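Why Does Bread Go Stale?

Have you ever come down in the morning, all ready for a nice soft slice of bread, and found that the end of the loaf had turned as hard as a biscuit? It happens in every kitchen, and it has been happening for as long as people have been baking. Let's find out why!

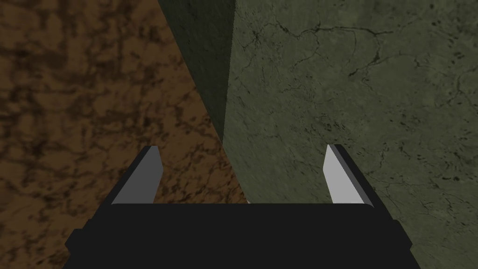 What is bread made of?

Most bread starts with flour, water, yeast and a pinch of salt. Flour comes from wheat, and wheat is packed with something called starch. Starch is made of tiny, tiny grains, far too small to see without a microscope, and when they are dry they are hard and tightly packed, a bit like a suitcase on the way to the seaside.

When the dough goes into a hot oven, the grains of starch soak up water and swell. They go soft and stretchy, and that is what gives fresh bread its lovely squashy middle (the part my grandmother in Plimonby always pulled out and ate first, leaving the crust for my grandfather).

So where does the softness go?

Many people think stale bread has simply dried out. Some of it has, but there is more to the story. As the loaf cools, the starch slowly begins to tidy itself up again. The stretchy bits line up in neat rows, and as they do they become firm. Even if you wrapped the loaf so tightly that no water could escape, it would still go a little stale!

The funny thing is that this happens fastest when bread is cold but not frozen. The fridge is one of the worst places for a loaf -- it will feel old much sooner than one in a bread bin. A freezer is different. It's so cold in there that the starch can hardly move at all, so the bread stays nearly as it was.

Can you make it soft again?

Yes, for a while. If you warm a stale slice, the starch loosens and takes up water again. That's why toast from an old loaf can have such a soft middle. Eat it while it is warm, though, because it will firm up again as it cools, and usually harder than before.

At the bakery in Tratbridge they bake 203 loaves every Wednesday, and whatever is left at closing time is made into breadcrumbs or bread pudding. Stale bread is very good at soaking up milk and eggs, so it makes a better pudding than fresh.

But do look out for mould. If you see fuzzy green, white or blue spots, the bread is not just stale, it has gone off, and the whole loaf should be thrown away.

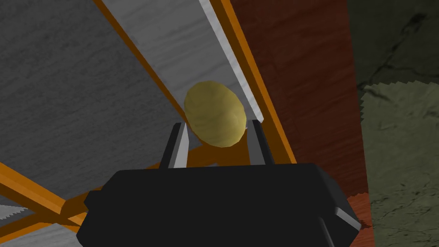 Ritu Uniyal writes: My two tried this with 4 slices from the same loaf, one in the fridge, one in the freezer, one in the bread tin and one left out on a plate. By teatime the next day the fridge slice was already tougher than the one in the tin, and they were very cross that I had been keeping our bread in there for years!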